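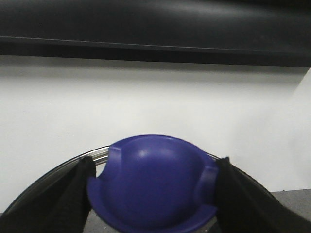 *Attila Bíró*

# Gripper Club FAQ

Answers to stuff I keep getting in my inbox. If yours isn't in here, ask at the bench or write it on the whiteboard. Updated July, mostly the scoring part.

## Joining

**Do I need to know how to code?**

No. Half of the work is picking up objects over and over and writing down what happened. Coding people are welcome too, obviously.

**Which room?**

Lengyel building, lower floor, door by the bike racks. Opens at 4:30. If it's locked, knock, we can't hear the phone in there.

**What does it cost?**

Nothing for the club. The Tullidico entry fee is per team and the school pays it. T-shirt is extra, and no you don't have to get one.

**Can I join halfway through the season?**

Yes, but you'll be on Team Stisow, which is the practice team. Same arm time as everybody else. You just don't go on the entry form until next round.

**Middle school?**

Grade 8 and up. Sorry. Not my rule.

## The task

**What is the task this year?**

"Kitchen pick." Robot picks a plastic part with one hand, lifts it, puts it in the target area. There's metal cookware near it and you lose points for hitting that. Full rules are in the Tullidico packet, read pages 2 to 9, the rest is insurance.

**Why does everyone practice with the blue one?**

Round top, slippery, two tabs and a lip around the base. If your grasp works on that it'll probably work on the easy parts. The official part list comes out late, so don't tune everything for one shape!!

**Where should the fingers go?**

Opposite sides. Come down slow, close, stop, look at the wrist camera, then lift. What most new people do is grab too high on the dome and it squirts out. Lower is better. If a tab ends up next to a finger thats fine, some teams use the tab on purpose as a stop.

**The shiny metal confuses my detection. Help?**

Yep. Same for everyone. Things to try:

- lock the exposure before you start a run
- threshold on hue, not brightness (the highlight on top of the part goes nearly white and you get a hole in your mask)
- crop out the fingers, they're always in the same spot
- fill the hole and move on

Don't put tape on the cookware. It's not allowed at the event so you'd be practicing the wrong thing.

**Can I move the white boards or the light?**

Ask first. Other teams have calibrated to them.

## Arm time

**How long is a slot?**

3 attempts, then swap. Doesn't matter if one of them was a dud. If the arm faults by itself that one doesn't count and you get it again.

**How do I book?**

Sheet on the door. Pencil. Don't erase other people, we had a whole thing with that in spring.

**Can I run it alone?**

No. One person on the controls, one on the stop button, always. The stop person doesn't look at a laptop or a phone or the snack bag.

**What do I log?**

Team, part, where you grabbed it, result, one line of notes. "Didn't work" is not a note. "Slid left when lifting, fingers too high" is a note. We have 182 entries so far and the bad ones are the useful ones, so log those too.

**Do we keep the camera recordings?**

Yes, they go in the Neltell folder. Name them team-part-attempt. Please. I spent an entire evening renaming files called "new new test."

## Competition

**How many on a team?**

5 max. Fewer is fine.

**How is it scored?**

Changed this year. You get points for grasp, for lift and for place, seperately, so a dropped part still gets you something. Touching the metal costs you. Time only matters for ties.

**Can we use our own fingers on the gripper?**

Yes if they bolt on to the standard mount and nothing's sharp. Bring a spare set. Show me before you print, the last batch had the holes mirrored.

**Can parents watch?**

At the event yes. At practice there's no room, they can wait upstairs.

**What do I bring on the day?**

Laptop, charger, spare fingers, printed packet, signed form. The form is the one people forget. I can't get you in without it.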